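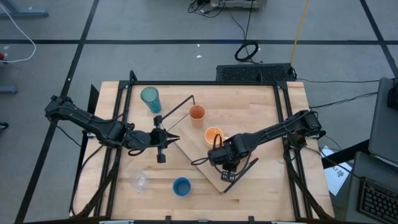
Copos e uma chávena cor de terracota sobre a mesa de madeira clara.

Chá de fevereiro: a prova às cegas voltou (e que tarde!)

Quem chegou às quatro ainda apanhou lugar sentado, quem chegou depois bebeu de pé e ninguém se queixou. Provámos oito chás sem rótulo, servidos por ordem de cor, do mais pálido ao mais escuro, e a sala dividiu-se logo no segundo. Era um branco delicadíssimo, com um fundo de pera madura, que metade jurava ser verde. Eu também jurei, e por escrito, portanto não há como voltar atrás.

O preferido da tarde foi o número cinco, um oolong tostado da casa Zuccaro, com 40 votos em 63. Cheira a avelã e a pão quente, e à terceira infusão ainda tinha imenso para dar. O fumado da Leltby ficou em último, mas teve defensores ferozes (quatro, todos na mesma mesa), e eu experimentei-o depois em casa com queijo da ilha e mudei completamente de opinião. Provem, a sério!

O Samuele Gentile trouxe as suas notas sobre a água e deu-nos a melhor meia hora do encontro. Levou o mesmo sencha feito a 60 graus e com água acabada de ferver, e a diferença é enorme: o primeiro doce, quase a caldo de legumes, o segundo áspero na língua. Pediram-lhe a tabela de tempos e temperaturas, que segue em anexo a este boletim. Atenção à linha do gyokuro, onde o tempo está em segundos.

Para março queremos fazer uma tarde só de infusões de ervas, lúcia-lima, tomilho bela-luísa, erva-príncipe, o que tiverem no quintal ou na varanda. Tragam um punhado num saco de papel com o nome da planta e, se souberem, quando foi colhida. A sala é a mesma, na Akbridge, com entrada pela porta lateral a partir das três e meia.

Ficaram esquecidos um guarda-chuva verde e um coador de bambu. Estão guardados no armário da entrada.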